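Powder or tablets with hard water
Forum: Kitchen and Laundry > Dishwashers
17 replies

hardscale_ed
28 Sep 2019
Moved house in the spring and the water went from soft to very hard. Same dishwasher, an Okico built-in with the softener unit in the base. Glasses are fine on the top rack. Flatware comes out with a white film, worse on the spoons than on anything flat. I use tablets, normal cycle, softener salt topped up, rinse aid at the middle setting. Is there any reason to go back to powder, or is this a softener setting problem?

mpramanik
Check the softener setting first. The factory default on most machines assumes medium water. If you never changed it after the move, the resin is regenerating too seldom and you are washing with partly hard water by the end of each interval. Your utility's water report will give hardness in mg/L as calcium carbonate, or grains per gallon. Divide mg/L by 17.1 to convert.

Tablets are a fixed dose. With powder you can raise the dose. That is the whole difference as far as scale is concerned.

Ladness
Disagree that it is the whole difference. Combination tablets carry their own rinse aid and some water softening agents. If the machine is also dispensing rinse aid you can get a film from too much of it, and it looks a lot like scale until you test it.

hardscale_ed
Test it how?

Ladness
White vinegar on a cloth. Scale dissolves. Rinse aid residue smears and shows a faint rainbow under a lamp. Do it on the back of the bowl where the film is heaviest. 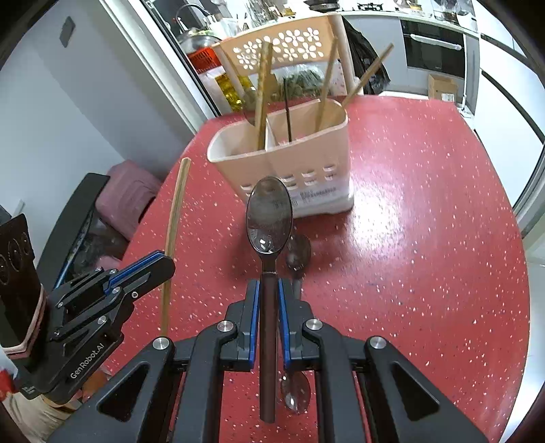
Does it matter which way up the spoons go in the basket?
Handles down, bowls up, and mixed in with forks so the bowls can't nest against each other.

trudside_paul
Paul at Trudside here, I repair these for a living. The loading advice is fine but it will not fix a film. Nested spoons come out with food on them. A film that is even over the whole piece is chemistry. I would put the softener up two steps and run 2 full weeks before touching anything else. Change one setting at a time or you learn nothing.

mpramanik
Two weeks seems long. The first regeneration at the new setting should show it.

trudside_paul
It should, but old film is still on the flatware and people mistake it for new film. Clean a few pieces with vinegar by hand, rinse them, and use those as your reference.

rokeya_m
Adding one thing. Look at the salt cap. Mine was cross-threaded and salt water leaked into the tub on every cycle. Film on everything, and pitting on the knives after a month. The salt level dropped much faster than the manual said it should.

hardscale_ed
Cap is straight. Softener was on level 2, chart says 5 for my water. Vinegar took the film off the test spoon completely, so scale. I have set it to 5 and turned rinse aid down one – will report back.

trudside_paul
You changed two things.

hardscale_ed
Noted. Rinse aid is back at the middle setting.

Ladness
I would still drop the rinse aid later if you stay with combination tablets. Separate question from the scale.

mpramanik
Agreed on that one. Post the result here when you have it, with the cycle you ran and the tablet brand.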